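Friday, August 2, 2024
Housekeeping diary, second floor workroom, Saraç building

The morning was given to the cloths. The supply order from Javico came in during May, and the blue-gray ones have been in daily use from then on. It was agreed at the last review that their condition would be entered in this diary before any new order is placed. I began at nine, after the corridor windows had been opened and the delivery from Pastatus had been signed for and put away.

The cloth in use today was taken to the table with the wood-grain top, together with one of the clear plastic containers. The purpose was to settle how cloths are to be kept between tasks. Our written instruction says only that they are to be "stored neatly," and each shift has read this in its own way.

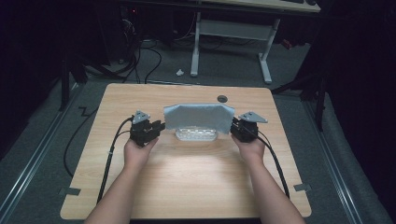
The instruction will therefore be rewritten. Cloths that have been used are to be laid over the edge of a container until the end of the shift, and then sent to the laundry. Clean cloths are to be folded once and kept on the shelf. The containers themselves are to be rinsed every Friday and left upside down on the rack — a point that was missed twice in July, and which I have raised with both shifts.

I then turned to the matter of creasing. The material has a raised pattern of small diamond-shaped bumps, and a long crease runs across it on one side. There is a faint darker smudge as well, and a few small gray specks. I have entered these as ordinary marks of use. None of them is a ground for replacement under the present rules.
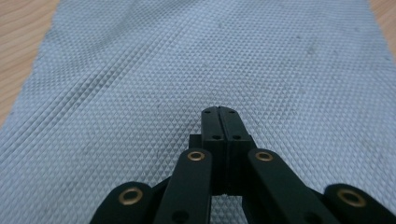 Muammer Kaplan takes a different view and asked that it be recorded. In his opinion a crease that stays in after washing will hold crumbs, and any such cloth should be moved to floor work at once, whatever its age. He would also prefer the plain Panden cloths for tabletops, as they dry faster on the rack. I replied that the budget line allows for 16 replacements this quarter and that 5 have already been drawn. The question will go forward to the next review with both opinions attached.

The afternoon was shorter. The shelf labels were replaced, and the key to the lower cupboard was returned to the office, where it should have been on Wednesday. The tabletop was put down for a wipe with mild soap at the close of the day, using as little water as possible near the grommet hole. 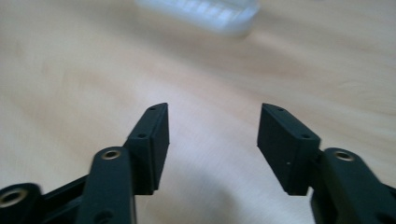 Light tabletop, second floor workroom.

Stock sheet 123 was completed and filed at ten past four. Still outstanding are the new wording for the storage instruction, the reply to Javico about the May invoice, and the hook on the back of the door, which is loose again.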